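# Au club Plikar, on apprend d'abord à tenir un feutre

Chaque samedi matin, la salle du fond est pleine avant l'heure. Le club Plikar existe depuis 3 ans dans le quartier de Grendedora, et il accepte les élèves à partir de la classe de troisième. On n'y demande pas de savoir programmer. On demande de venir régulièrement, et de noter dans un cahier ce que l'on a essayé.

Je suis venue le samedi 1er mars 2025, à un moment assez tendu de l'année. Le groupe prépare la coupe Barrientos, qui aura lieu en mai, et dont l'épreuve principale s'appelle « la table encombrée ». Le principe est simple à expliquer : un bras robotique doit prendre un objet désigné au milieu de beaucoup d'autres, et le déposer dans une zone prévue, sans rien renverser. Chaque équipe dispose de 100 essais, tous en simulation. Seules les deux meilleures passent ensuite sur un vrai bras.

Les élèves travaillent avec Rakix, un simulateur que le club utilise depuis sa création. On choisit un plan de travail, on y pose des objets, puis on lance le programme de saisie. Les premières semaines, les tables étaient presque vides, avec un cube ou une balle. Maintenant, les élèves composent eux-mêmes des tables difficiles et les échangent entre équipes, avec un certain plaisir à compliquer la vie des voisins.

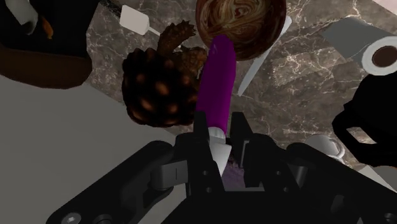 *Dans le simulateur, la pince tient un objet violet à pointe blanche, au-dessus d'un plan de marbre sombre où l'on reconnaît une pomme de pin et un rouleau de papier toilette.*

Un objet long et lisse semble facile à saisir, mais les élèves ont vite compris que non. Si les doigts serrent trop près d'une extrémité, l'objet bascule. S'ils arrivent un peu de travers, il roule. Une équipe a passé deux séances entières sur l'angle d'approche, et son cahier contient plus de dessins que de lignes de code. Une autre a préféré ralentir toute la descente du bras ; la méthode est prudente, mais elle coûte du temps, et le chronomètre compte aussi dans la note.

J'ai été frappée par le calme de ces discussions. Quand un essai échoue, on revient en arrière dans l'enregistrement, on regarde le moment du contact, on propose une correction. Une élève de seconde m'a dit qu'elle regardait maintenant sa propre main quand elle prend un stylo, et que cela l'agace un peu. Son voisin trouve plutôt que le pire, ce sont les bols, parce que l'on ne sait jamais par quel bord commencer.

L'encadrement reste léger. Les deux animateurs passent d'un poste à l'autre et répondent souvent par une question, ce qui ne plaît pas toujours. La cotisation est de 50 euros pour l'année, et le club prête des ordinateurs à ceux qui n'en ont pas à la maison.

D'ici à la coupe, il reste à choisir le programme que le club enverra. Les équipes vont se départager sur une même série de tables, préparée par les anciens et gardée secrète jusqu'au dernier jour. À midi, quand je suis partie, trois élèves discutaient encore pour savoir s'il fallait ouvrir la pince plus largement avant de descendre.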